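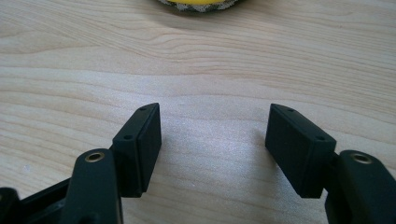 Home | Posts | Study Stuff | About Me

So I've finally picked a college! After months of open tabs and a spreadsheet my sister Oriana refuses to look at any more, I'm off to Brarwood in the spring to do the two-year library technician diploma.

I was pretty sure it'd be Herkau. Everyone in my family went to Herkau, and Mum still has the sweatshirt. But when I sat down with the course list, half the subjects I wanted only run every second year, and the evening ones were already full by June. The lady in admissions (Delia Mansilla, very patient with me) said I could go on a waiting list, and I just didn't fancy planning my life around a maybe.

Brarwood is tiny by comparison – about 2,000 students, with 83 in my program – and I liked it the minute I got off the bus. I went on a Thursday, so it was a normal day with people eating soup and complaining about assignments. I sat in on a cataloguing class, which I know sounds like a punishment, but I came out wanting to reorganize my whole bookshelf! 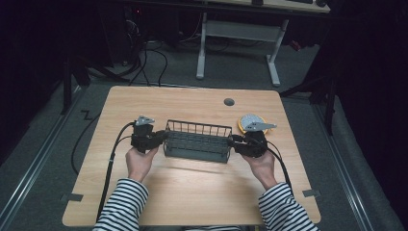

The other thing was money. I'm paying for most of this from my own savings, and living at home means I skip the residence fees completely. The trip is 90 minutes each way if the connection at Plonau behaves, so I've squeezed my classes into 3 days. My friend Joaquín did the same commute for his electrician's course and says to bring a neck pillow and never, ever trust the last bus. Noted.

I did apply for a bursary too. The form wanted a personal statement, two references and a letter from an employer, and Dardo Villalba at the bookshop wrote me such a lovely one that I cried a bit in the stockroom. I haven't heard back yet, so fingers crossed.

If anyone reading has done the diploma there, please tell me whether I need to buy the textbooks new. The list has one on metadata that costs more than my winter boots, and I'd much rather have your old copy, with your notes in the margins and all. I can pick it up anywhere between here and Plonau.

Contact | © Soledad Ojeda | Back to top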